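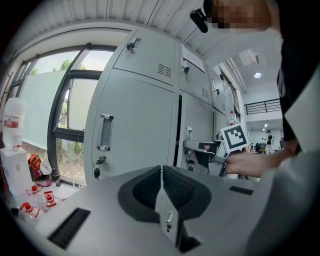 3.2 Lockers and key practice

Figure 2. Locker bank at the Landgate site. Keys are in the locks on several doors, and a printed notice is taped to one of the upper compartments.

The lockers at Landgate are light gray metal and come in more than one size. The larger doors have a recessed vertical pull handle with the lock below it. The upper compartments have a small lock and ventilation slots. Staff at the site use the two kinds differently. Large compartments hold coats, shoes and bags for the length of a shift. Upper compartments hold phones, lunch and papers, and are opened far more often during the day.

We logged 2,364 openings over the study period at the two sites, Landgate and Jamton. An opening was entered in the log when a door was unlocked or pulled open and something was put in or taken out. Doors opened and closed again with no item moved were entered on a separate sheet and are left out of the totals in this section.

The main difference between the sites was what people did with the key. At Jamton the key is signed out at the front desk and returned at the end of the shift. At Landgate there is no desk. A key left in the lock means the compartment is free, and the person who takes the compartment is expected to carry the key until leaving. This rule was known to all 34 people we interviewed at Landgate, but they did not all follow it. The most common departure was to leave the key in the lock while the compartment was in use, usually for short stays. One cleaner told us she did this whenever she was working on the same floor, as the key "digs into you when you bend down."

The result is that a key in a lock does not reliably mark a free compartment. People who came in looking for space tended to open a door a little, look in, and close it again. On the separate sheet we recorded 164 of these checks at Landgate. They took only a few seconds each, but several people said they disliked doing it - it felt like going through a coworker's things.

Spare keys were a second source of trouble. Some locks at Landgate had two keys hanging together, as on the large door in Figure 2. When both keys stay on one ring, losing the ring means losing the spare as well, and the lock has to be drilled. The supplier, Venen, ships the pair joined, and the site had no fixed step for splitting them. Jamton keeps its spares in a cabinet behind the desk and reported no drilled locks in the same period.

Notices on the doors did little to change any of this. The interviewees could say that paper was taped up, but few could say what it asked of them, and new staff learned the key rule from whoever was standing nearby. Pisharody and Huỳnh found much the same in their earlier work on shared kitchens, where written rules were read once, if at all. Meenakshi Pisharody reviewed our interview coding for this section and suggested splitting "forgot" from "left on purpose," which we did before the final pass in August.

3.3 Items left overnight

Both sites ask that compartments be emptied at the end of each shift.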